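December 24, 2023

Quiet enough today to get the spring equipment list into some kind of order, so I made tea and went through everything line by line. We have to hand the numbers over before April, and I would much rather argue with myself now than with purchasing later. The big question is still the camera mounts. Stundik will sell us the same bracket we have been using, and Brevmont has a cheaper one with a longer arm that I like the look of, though I haven't had one in my hands yet. I put down 120 brackets for now, plus 100 of the long cables, which always seem to wander off (I found two in my coat pocket!).

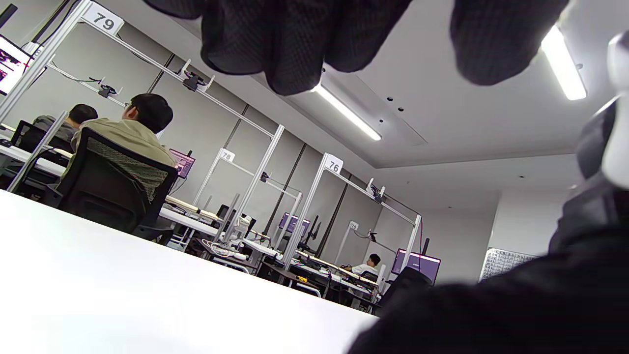
Tyyne Saarela thinks I have the order of things backward, and that monitors and chairs can wait another year while the money goes to spare grippers, because a station with a dead gripper earns its keep for no one. She would also like the gloves bought by the case. I grumbled a bit and then moved 2000 over from the furniture line, so she has mostly won.

Still open — the Wiltik quote for frame parts, which came without shipping, and whether Falcão will hold last year's price on the lights. Wubit Tekleab has the old invoices and promised to dig them out for me. Ask her too about the spare crossbars, and whether we can return the ones with the wrong slots.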